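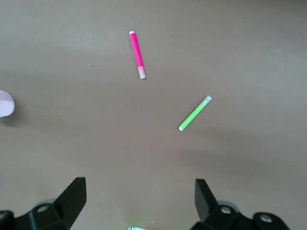
Pestard field radio kit, second version
Reviewed by Katherine Cabrera, 2020-12-12

The Pestard is a VHF radio kit for aid teams working where the phone network is down or unsafe to use. It ships as one base unit, four handsets and a folding mast. We ran it for seven weeks at the Esia relief office and on supply runs to the clinic at Grajales.

Setup took two people ten minutes. The mast locks are stiff and hard to work in gloves. Range was good on open road and poor in the valley past Grajales, where Sutrisno Sinaga lost the base on every trip until we added a relay.

Handset batteries lasted a full shift with light traffic. The charger accepts vehicle power, but the lead is too short to reach the rear seat of our truck.

The check-in timer is the best feature. If a driver misses a call, the base sounds an alarm and logs the last contact. The log exports as plain text. It does not record position.

The manual covers channel planning well and says little about local licensing. Ask the regulator before shipping.

Score: 7 out of 10. Spare belt clips are sold separately.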